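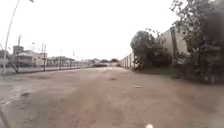
The long road out to Drostel

2019-10-03

Dear neighbors,

I promised in the last letter that I would write something about the Drostel road, and then I put it off, the way I put off most things that involve sitting down, and in the meantime more of you have asked me about it than have ever asked me about anything else in this newsletter (including the soup recipe, which I was rather proud of). So I put on my old shoes and went out and walked it again, end to end, so that I could write about it with the dust still on me.

For those of you who are new to Tulerden, and there are quite a few of you this year, welcome! I mean the wide straight road that starts past the last stop of the 53 bus and runs out through the flat land toward Drostel. It's two miles long, give or take the bit at the far end where people can't agree on what counts as Drostel. I know it doesn't look like much when you first step off the bus. My sister came to visit in January and I took her out there, very pleased with myself, and she stood with her hands in her pockets and asked me where the walk was. I said she was standing on it. She has never quite forgiven me, but she did walk the whole way, and she ate two pastries at the end of it, so I don't think she suffered as much as she says.

What I love about it is the room. You spend the whole week going around things in town, parked cars and bakery lines and your own laundry, and then you get out there and the road is so wide that four friends can walk side by side and still wave their arms around. It runs straight as a ruler to the horizon, so there's no getting lost, which suits me very well, as anyone who came on the Dutov outing will remember. I'm still sorry about that one.

The morning I went was one of those white ones, no sun and no blue anywhere, just one big pale lid over everything. I used to think a day like that was wasted on a walk. Now I look forward to them. The far buildings go soft and the poles along the road get fainter and fainter until you can't say whether you're looking at the last one or only hoping for another. Seren Parry, who has walked out there with me more than anyone, calls it porridge weather, and she means it kindly. She's very fond of porridge.

Going out, I kept to the side with the low gray fence, out of habit more than anything. There's a little bare tree at the foot of one of the street lamps, a thin dark thing that leans, and I always say good morning to it. I have been asked by several people whether it's alive. I'm not a tree person and I won't guess. If any of you know about such things, do go and take a look and write to me, and I'll print what you say. I would like it to be alive, for what that's worth.

After the tree comes the building with the flat roof and the square box of a tower on top. We have had a long and happy argument going about that tower. Timothée Jacquet is sure it was put up for a water tank. Seren says somebody wanted a room with a view and lost heart before getting to the windows, and I have gone back and forth so many times that I've stopped voting. If your family has been here a long time and you have heard a story about it, please, please send it in, however short and however unlikely! I'll happily take the unlikely ones first.

Now, about the ground. I want to be fair about this, as I had a letter from a reader who took a baby carriage out there on my recommendation and didn't enjoy it. She was quite right to write, and I should have said more. The road is not smooth. Parts of it are plain packed earth, with shallow dips running along the middle and old tire tracks that have never been smoothed out, and then you come to stretches with worn asphalt and grit, and here and there a patch of loose gravel that will find its way into a sandal before you have finished saying the word. With good shoes it's no trouble at all. With a carriage you want big wheels and patience. I wouldn't bring a suitcase on wheels, although I have seen it done, by a young man going the whole way to Drostel with a very red face, and he turned down all my offers of help.

The dips fill when it rains, so in wet weather I stay off the middle. The edges are kinder. I carry a small towel in my bag for wiping shoes before the bus, because the morning driver on the 53 is a patient soul and I would like to keep it that way. 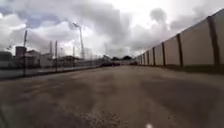 The stretch by the long cream wall is the one people seem to have the strongest feelings about. Timothée doesn't care for it. He says it goes on too long and that there's nothing to look at, and he walks it fast with his head down, talking about lunch. I feel quite the other way. I like a good long wall. The panels are plain and pale, and the dark brown posts come along one after another at their own steady pace, and after a while your feet pick it up. I found when my knee was bad that I could always get to the next post. I'd think, well, I'm not going to make it to Drostel today, but I can get to that one, and then I'd be at that one and the next would be right there looking at me. I got all the way home from my operation like that, in a manner of speaking, a few posts more every week. So you'll understand if I'm a little soft about it.

It's also a good place for talking. I don't know if it's the wall or the straightness of the road or just that by that point you've run out of small talk, but people will tell you things out there that they wouldn't at a kitchen table. You're both looking ahead, you see, and neither of you has to do anything about your face. Seren told me there that she was moving in with her son, and I told her about my knee before I had told my own children. Neither of us slowed down.

If you have little ones along, the wall is handy too. My grandson runs from one post to the next and back, so that by my reckoning he walks the road three times to my once, and he sleeps beautifully afterward. I recommend it to all tired parents. Teach them to touch the post and come back, and keep them on the inside of you, as cars do use the road now and then and the drivers aren't always expecting company.

Some useful things, before I wander off altogether.

There's no shade that I would count on, so bring a hat in the warm months. There's also nowhere to fill a bottle until the far end. I bring more water than I think I need, and then somebody else drinks it, generally Timothée.

The wind can get up out there with so little to stop it. On a breezy day the dust comes with it and you'll want a scarf you can pull over your nose. I've a green one I keep for this and nothing else, and it has been washed so many times that it's hardly green.

At the Drostel end you'll find Gautier, the little bakery with the blue door, and I would ask you to be gentle with them. They aren't used to crowds. When our whole group turned up in the spring they had sold the last of the apple pastries to the people in front of us, and there were some long faces (mine was the longest). They've asked that we call ahead if there are more than a handful of us. The cheese rolls are very good as well, and they'll cut them in half without any fuss if you ask.

If you don't want to walk both ways, you can get a ride back from outside the bakery, but do look at the bus times before you leave home. I once sat on Gautier's front step for the better part of an afternoon with a bag of rolls that I had meant to bring home for supper. I didn't bring any home.

Our next group walk will go out along the Drostel road, meeting at the last stop of the 53 after breakfast. We'll go at the pace of whoever is slowest, and I'm quite happy for that to be me. You don't need to sign up, although if you'd like a pastry kept for you, tell Seren and she'll put you on the list she gives the bakery. Dogs are welcome on a leash. If it's pouring we'll put it off, and if it's only gray and heavy we'll go, and you'll find me by the fence in the hat.

One last thing about the newsletter itself. We printed 100 copies last time and they were all gone from the library counter before I'd picked up my own, so I have had to write this one without being able to check what I said in the other. If I've repeated myself, forgive me. And if you have a copy you've finished with, Timothée would like one for his mother, who enjoys the soup recipe and has asked me to say that she leaves out the celery.

Warmly, and with gravel in my left shoe,

Your walking correspondent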